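Lista de verificação da célula Irard, dois braços, posto de simulação. Preenchida em 16/05/2019 por Haris Sial, antes de soltar o programa Simeo.

- [x] Passagem entre a parede e o painel de madeira: os dois braços cabem. Garra direita com a peça verde de ponta branca.

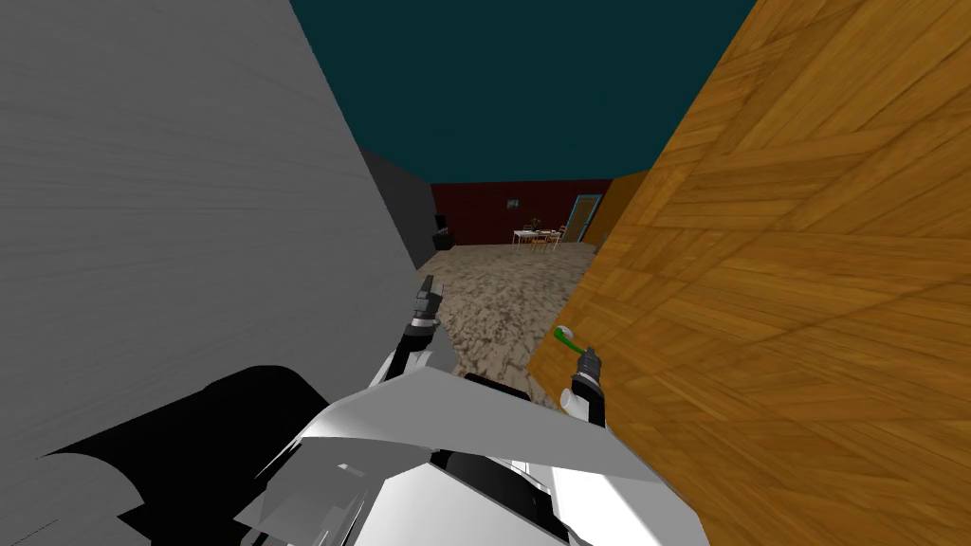 - [x] Altura das garras: a direita fica um pouco mais baixa que a esquerda. Aceito, a tolerância da Statetura é de 25 mm.

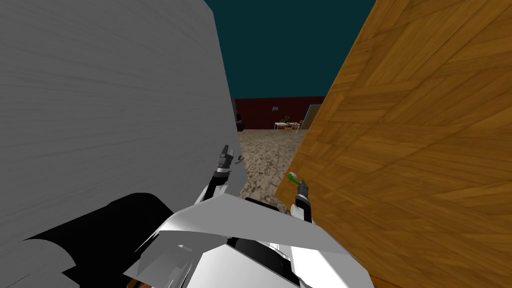 ## Garras e câmeras de punho

- [x] Abertura total pedida aos dedos, sem peça. Parâmetro 1619 conferido.

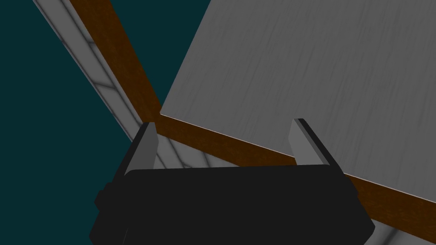
A calibração das câmeras foi refeita com o arquivo novo, porque o antigo era de dezembro e tinha quase 18 meses de correções por cima. Para referência do alinhamento usei o canto da moldura marrom, onde ela dobra junto ao painel cinza. Repetir este ponto depois de cada troca de dedos.

- [ ] Folga entre a ponta do dedo direito e a moldura. Não consigo confirmar pela câmera se há contato. Item pendente, velocidade limitada a 43%.

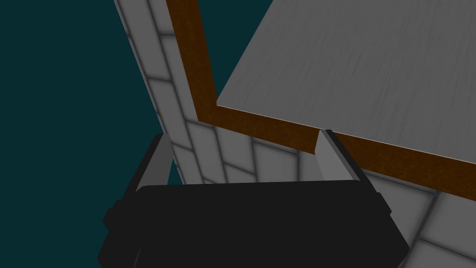

Baloch pede que a folga seja medida no registro de colisões e que o limite de velocidade fique até lá. De acordo, faço a medição na próxima parada.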